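Search this site Search Go

Refurbishing robot stopped again after gripper fault

Sondberg has halted its computer refurbishing cell at Lurnon for the second time since September, after the arm's gripper failed to hold back its closing force while handling a processor. The company calls it "a minor calibration event." It used nearly the same words last time.

Staff at the site say the arm was meant to set the part down and let go. The gripper kept tightening instead, and the software reported a normal release. No one was hurt. The cell stayed down for 15 days.
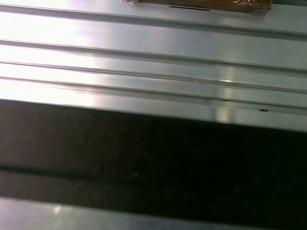
Vol. 2, No. 162

Sondberg says the fault was traced to a drifting force reading in the fingers and has been fixed with new software. It would not say whether the sensor itself was replaced, or why a bad reading didn't trip the stop. A drifting sensor is an ordinary thing. A machine that reports success while squeezing a part is a bit more than a calibration matter.

The work is fiddly. Old desktop towers are laid on their side and opened up, and the arm goes in from above for memory and processors that can be resold.
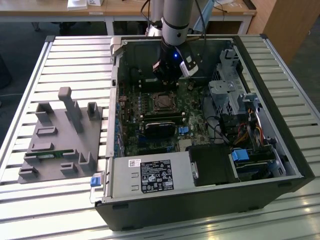 What the company won't release

Clémence Leblanc, who reviews machine safety for the trade group Satti, asked for the fault logs and was given a two-page summary. "It tells me the arm is safe now," she said. "It doesn't tell me how they know." Sondberg says it ran 400 test picks after the update without a fault. The summary doesn't say what was picked.

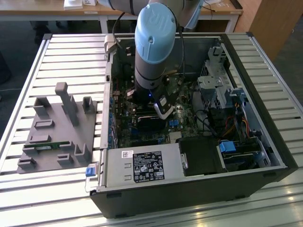

Leblanc's larger worry is the stop circuit. On this cell it depends on the same force reading that drifted, so one bad number can fool both the controller and the thing supposed to check it. Testing on loose parts at the bench wouldn't show much, she said. Inside a case the arm works beside a metal drive cage and a bundle of power wires, and a late stop there could mean more than a cracked chip. She wants a separate sensor -- one the main software can't overrule.

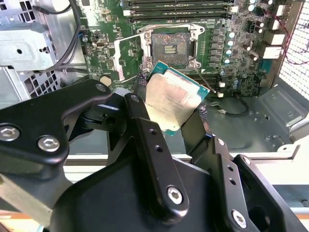 Sondberg says a second sensor is "under review" and gives no date. Cuvham, which buys the recovered parts, said it had not been told about the first stoppage and learned of this one from a delayed shipment. The cell is back in use for now, on the new software and the old stop circuit.

Last updated: 2022-04-30

Contact us | Copyright, all rights reserved | Back to top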